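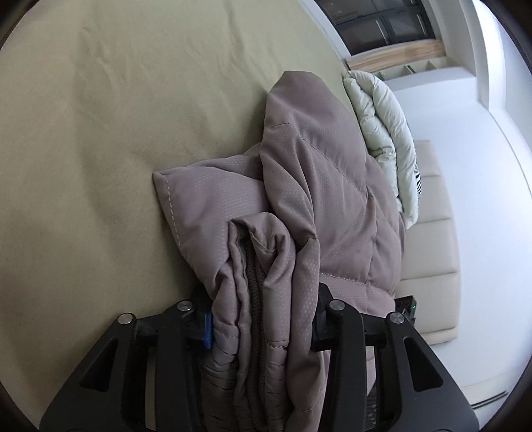

24/09/2019. Down-proof fabric trials, second batch. The Ollov shell cloth has leaked again. Nine panels sewn, all filled on the same afternoon from the same sack, and by this morning I was wearing most of the Ollov fill on my jumper. The feathers come out through the needle holes and hardly at all through the cloth itself, so the arguments we had in February about weave count look a bit silly now. Stitching is the thing to watch. On a quilted jacket like the mauve-grey one, with pale seams between the panels and another row of stitching along the border, every line is a row of small exits, and we have been adding lines because they look nice.

Needle sizes: I had been using whatever was in the machine, which turned out to be something fit for tents. Swapped to the finest we own and resewed two of the Ollov panels. Much better on the shake test, though the thread snapped often enough that I learned some new words. The Ratanaporn thread held up best. It is also the one that costs the most, naturally.

Shake test as before: panel in a black cotton bag, 188 shakes by hand, count what is stuck to the bag. Yes, 188 is an odd number to settle on. It was where my arm gave up the first time and now we are stuck with it for the sake of comparison. Results are on the sheet by the kettle, under the mug ring.

Wax on the seams: tried rubbing it in from the back and pressing with a cool iron. Closes the holes nicely and leaves a stripe you could see from the car park. Not for anything pale. Might do for linings.

Washing is still to come. Urer want some 20 cycles before they will look at a sample, and our machine has opinions about anything past the fourth. Jurkden have offered theirs if we bring our own soap.

To do: order fine needles, more than one packet this time. Cut new Ollov panels on the straight grain, as I suspect the last lot were not. Find out who has the good lint roller. Sweep.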